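Evaluación de equipamiento doméstico: tendedero plegable Plollik Brosora

Servicio de Préstamo de Enseres, Residencia Haldane
25 de junio de 2025

El presente informe recoge la valoración del tendedero de interior Plollik, modelo Brosora, adquirido para las zonas comunes de la residencia. Se solicitaron 2 unidades, destinadas a la segunda planta y al lavadero de la planta baja. La evaluación se centra en el secado de prendas pequeñas, que constituyen la mayor parte de la colada diaria de los residentes. 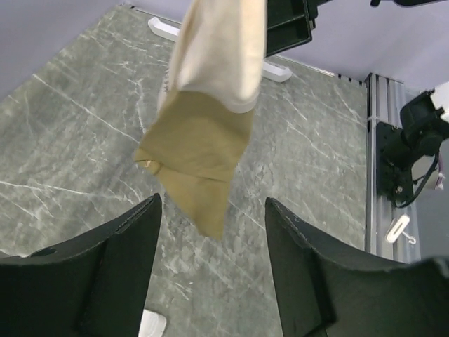
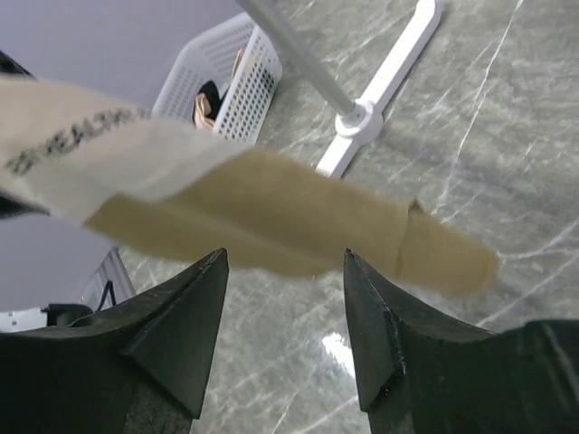

El tendedero se entrega montado, salvo las alas laterales, que se fijan mediante cuatro pasadores. Las instrucciones son claras, aunque la versión española omite el paso relativo al bloqueo de las patas. Una vez abierto, el conjunto resulta estable y las varillas soportan sin deformarse una carga completa de toallas. El fabricante declara una capacidad máxima de 7 kilogramos por ala – cifra que no se ha superado en ningún momento.

El secado de calcetines y ropa interior se realiza en el accesorio circular de pinzas. Las pinzas sujetan bien los tejidos finos, pero dejan marca en los puños elásticos cuando la prenda permanece colgada toda la noche. Se recomienda tender los calcetines por la puntera. En el modelo Toter, utilizado hasta la fecha en la residencia, este inconveniente era menor, si bien sus muelles se oxidaban con facilidad.

El precio unitario asciende a 245 euros, importe elevado para un artículo de esta categoría. El accesorio de pinzas se factura aparte y no admite recambio de piezas sueltas, circunstancia que debería corregirse. El plegado requiere ambas manos y cierta fuerza, por lo que no se aconseja su uso autónomo por personas con movilidad reducida en las muñecas.

Valoración general: favorable, con reservas. Se propone mantener las unidades adquiridas y aplazar hasta agosto la compra de otras nuevas, a la espera de que el proveedor confirme la disponibilidad de recambios. Las consultas sobre este informe pueden dirigirse a Svetozár Havlíček, responsable de equipamiento, indicando la referencia 768.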